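Pumcombe's repair workshop has moved its small-parts bench to a new layout, with connector sorting now done on grey mats in place of bare tabletop. The change took effect on Wednesday and covers 6 benches in the front room.

Each position has a dark grey mat on a pale wooden top, with white tape at the boundary of the work area. A round green plate sits on the left half of the mat, and the right half is kept for the part being handled. White plastic connector housings were the first stock to be sorted this way, as they had proved hard to pick out against the pale wood.

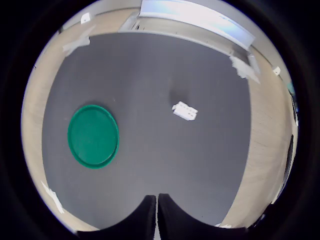

Sorting is by row length and by the shape of the end. Housings with a stepped end go to the Isum drawers; plain ones are held back for checking. The workshop has about 1030 housings to get through, most of them from the Rustimetti stock taken in last January.

Mats were supplied by Xiao in a matt finish. Two spares are held in the stores. Tape is to be replaced when it creases or lifts at the corners, and plates are to be emptied before the bench changes hands.

The front room opens at 10.30 as before. Soldering stays in the back room.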